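How to sort a table full of small things

Every home has one table where small things come to rest. In my home it is the table near the window, and in May I finally made a method for it. It takes 40 minutes the first time and much less after that. I wrote it down for my sister, and now I put it on this page also.

What you need: a cloth, three boxes, a pencil and some paper labels.

Step 1. Cover the table

Put a thick cloth over the table before you start. Felt is good, and a dark plain color is best, so small things are easy to find on it. I bought mine in the Zerkwood shop, but an old blanket will do the same work.

Step 2. Spread everything out

Take all the things from the drawers, the shelf and the bag by the door, and lay them on the cloth with space between them. Do not make piles yet. When a sponge lies beside a notebook and a bottle of juice, you see very quickly that they do not live in the same room.

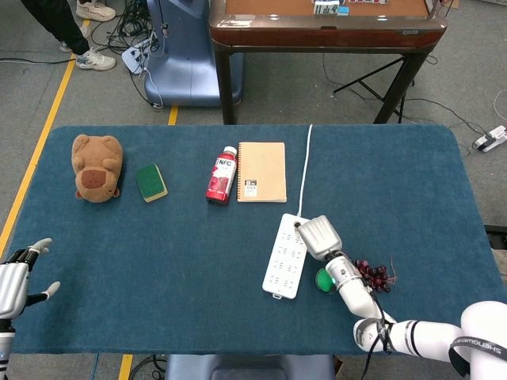 Step 3. Take the food away first

Fruit and drinks go back to the kitchen before you decide anything else. Grapes are soft and one pressed grape can leave a mark on felt. Check that the cap of every bottle is tight, and keep juice standing up in the kitchen, also when it is still closed.

Step 4. Sort by room

Now use the boxes. I have one for the kitchen, one for the desk and one for the children's room. Sponges go in the first, notebooks and pens in the second, soft toys and balls in the third. If you have a fourth box, write "I don't know" on it — mine is always full.

Step 5. Cables and power strips

Unplug the strip at the wall before you move it. Hold the plug when you pull, never the cable. Wind each cable in a wide loop and close it with a soft tie (I use the Pelo ones, 13 in a pack). Write on a label what the cable belongs to.

Step 6. Carry the boxes out

Take each box to its room and empty it the same day. This is the step I used to skip, and then the boxes stood in the hall for 31 days. Shake the cloth outside, brush it in one direction and fold it with the clean side in.

If the table must stay in use, leave the cloth on and repeat from step 2 when it fills again.

Last changed: 5 Nov 2023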